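Is it worth replacing the elastic in kids' shorts, or do you just buy new?
Posted by Bernadette Baptiste
Tuesday, May 3, 2022

Hello all, hope everyone is getting a bit of sunshine. I've been going through the summer drawer and there are 3 pairs of knit shorts that still fit my grandson fine in the leg, but the waists have gone slack and he spends all day hitching them up, poor lamb. They're the soft cotton sort with the elastic sewn right into the waistband, so it isn't just a matter of pulling the old piece out and threading a new one through. My mother would have had them done before supper, but I'm slower with a seam ripper than she was and my eyes get tired. Do you all bother?

hovland_hems wrote:
Oh, I do bother, Bernadette! Cut the old waistband clean off, just under the stitching, and put a fresh one on. You lose maybe an inch of rise, and on most kids' shorts you'd never miss it. Cut the elastic a couple of inches shorter than his waist, join it in a ring, then mark it in quarters with pins, do the same on the shorts, and stretch as you sew. I did a whole pile this way for my sister's boys last May (she has four, and they're hard on everything) and they got another summer out of them.

Skola wrote:
I'm going to be the grump here, sorry. I've done this and I wouldn't do it again on knit shorts. By the time the elastic is gone, the seat is usually thin too, and you spend an evening on something that has a hole in it by July. I'd put a drawstring in and call it good. Two little buttonholes at the front and a cord, twenty minutes.

Hamish Rewi wrote:
Have to disagree with Skola on the drawstring, at least for little ones. Ours could never undo the knot in time, if you take my meaning, and we had more laundry than we started with. What does the damage in my house is the dryer. I started hanging anything with elastic over the rack and it has lasted far better. My wife thinks it's the brand of detergent, so we're split on it.

Skola wrote:
Fair point on the knots, Hamish. How old is he, Bernadette?

Bernadette Baptiste wrote:
He's five, and no good with knots whatsoever, so I think I'll try the new waistband on the plainest pair first and see how my patience holds. I do like a soft white elastic on the outside, the way it gathers up, and it looks so cheerful on a red pair. Hovland, would you use a zigzag or the stretch stitch? My machine has both but the stretch stitch is painfully slow.
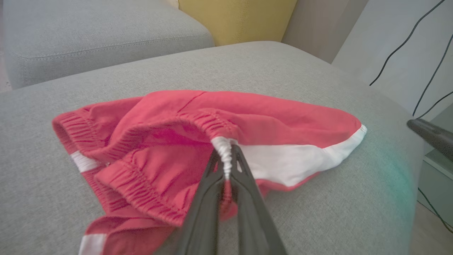
And would you wash the new elastic before you cut it? I always do with cotton, but I've never thought to with elastic.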